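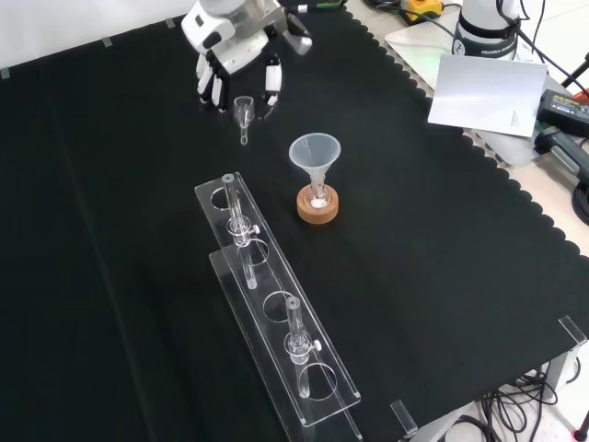

Column bench, March. Rack, two stopcock columns, funnel in its vial on the cork ring.

Notebook, small columns for the Skomer extracts

Okay, I finally gave the glassware corner a proper going-over, and I'm so much happier with it! The black cloth stays (the one with the wavy edge, sorry Iolo). Clear glass on that pale benchtop was driving me nuts, and on black I can find a stopcock key without patting around for it. 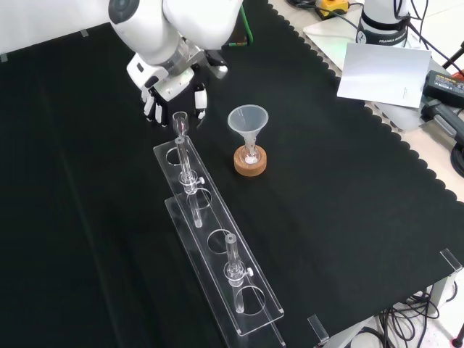
Columns in holes two and four, keys to the right.

I like the gap between them. With the columns side by side I kept bumping one key while turning the other, and the Debnath method has you turning them a lot. Iolo James wants all four holes in use by the time the Warstead samples come in. We'll see. I'd need two more columns, and Condelora quoted 80 each, which made me say a word I won't write down.

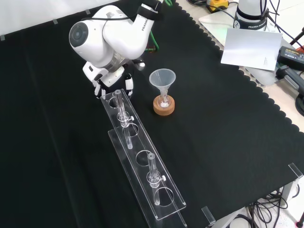 Packing is the next job. Plan is 300 mg of silica per column, slurried, with 30 mL of solvent to settle it. I'm going to leave the wide-mouthed plastic funnel standing off to the right of the rack, because last time I had it on the left and reached across the glass with every pour. Tap the sides gently, then let it sit. No hurrying!

Still to do:

1. Check both stopcocks for drips before anything goes in.

2. Label the vial on the cork ring (pencil on tape, marker comes off with acetone).
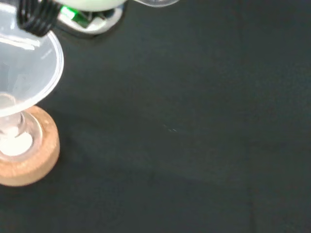 3. Ask Iolo if the spare cork rings are in his drawer again.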